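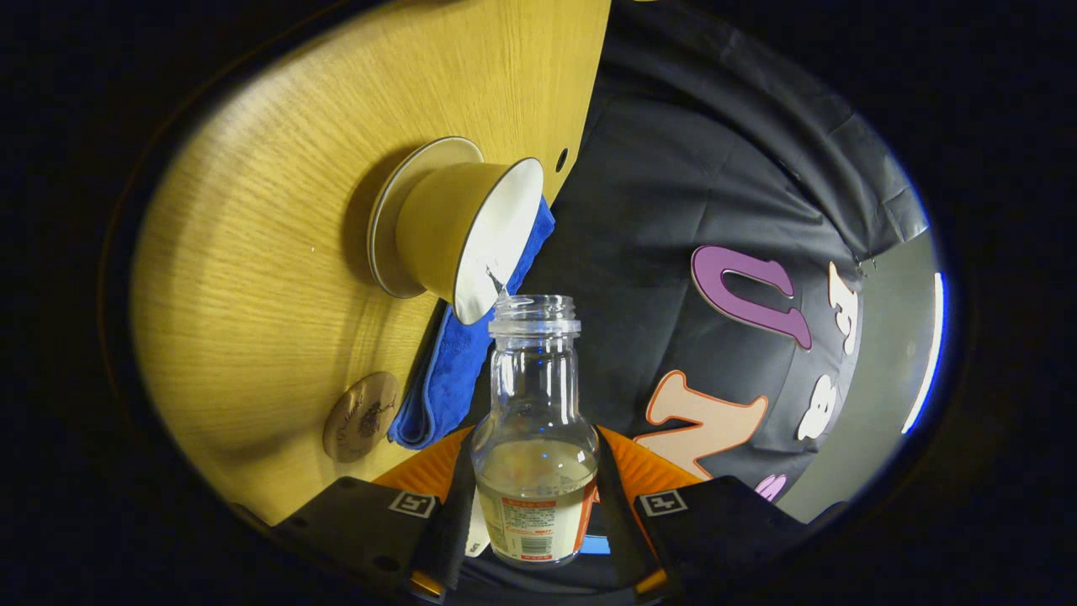
June 2022

I make one batch of lemon syrup at the start of summer and it usually lasts until the heat breaks. I used to buy the Ollano kind from the store in Brenarbridge, but they stopped carrying it, and the next closest place is in Hastance, which is too far to drive for syrup.

The recipe is lemons, sugar, water and a pinch of salt. I peel 4 lemons, rub the peels into the sugar and leave the bowl on the counter overnight. In the morning I squeeze the juice over it, add warm water, stir until the sugar is gone, and strain it twice. The second time I use a coffee filter. It takes forever and I always consider skipping it.

Bottling is the part I used to get wrong. I don't own a funnel anymore - the old one melted on the bottom rack of the dishwasher - so I pour from a cup. A cream-colored one with a flared foot works best. The trick is to keep the stream thin and hold the lip close to the mouth of the bottle. If you hurry, the syrup runs down the outside and gets under the label, and then everything in the fridge door sticks.

I reuse clear glass bottles with screw tops. I wash them in hot water and let them dry upside down, but I've given up on soaking the labels off. The glue wins every time. I just remember that whatever the label says, it's lemon now.

I stop pouring well below the neck so there's room to shake it. Two spoons in a glass of cold water is enough for me. My neighbor on Vallejo Street likes three, with mint.

Next week I want to try it with limes, if they're still on sale.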